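Section 4: Charging and First Start

Your Zellent rowing machine console runs on a built-in battery that leaves the Lavville warehouse with enough charge to play its welcome tune and very little else. Charge it fully before you attempt anything athletic.

1. Find the charging port under the console. It is behind the rubber flap, the one you assumed was decorative.

2. Push the small end of the cable in until it clicks. If it doesn't click, turn it over. If it still doesn't click, you have the cable for the heart rate strap.

3. Plug the other end into any USB wall charger. A full charge takes 5 hours, during which the machine can be admired but not rowed.

CAUTION: Never run the charging cable under the seat rail. The seat has wheels and will win. 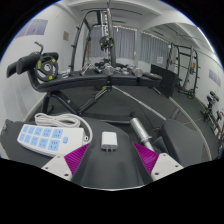 4. When the light on the console turns green, unplug the cable and close the flap. Hold the power button until the tune plays. The tune can be turned off in Menu 11, and most owners find Menu 11 quickly.

5. Enter your weight. The console accepts numbers up to 200 kg and keeps its opinions to itself.

6. Pull the handle out to nearly its full length, then let it back in slowly. Do this three times so the sensor can learn the stroke. Letting go of the handle instead will teach the sensor nothing and may teach your shins a good deal.

NOTE: The console goes to sleep after 40 seconds without a stroke. Gasping does not count as a stroke.

NOTE: Owners of the older Barros console should skip steps 5 and 6 – it has no memory and cannot be taught.

If the light blinks red, leave the console unplugged for an hour and start again at step 2. If it blinks red a second time, write to Martim Antunes at the Zotier service desk with the serial number from the underside of the rail. Please copy it down before you bolt the rail to the front leg in Section 5.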